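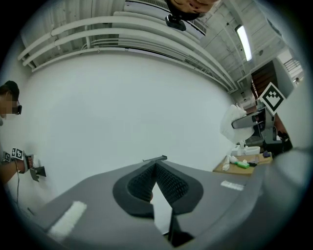 Firouzeh Shokri

29 January 2025

Room survey, Sokden job. Pipes run in parallel along the top of the white wall and converge near the corner on the right. Ceiling beams and ribbed panels all painted white, same as the pipes. Long fluorescent fitting on the ceiling was lit.

To do: get pipe diameters, check bracket spacing against the 200 cm on Güven's drawing. Labels to be 50 mm high, one at each end of the run. Berhanu has the ladder until 4. Paint code still missing, ask Jilton.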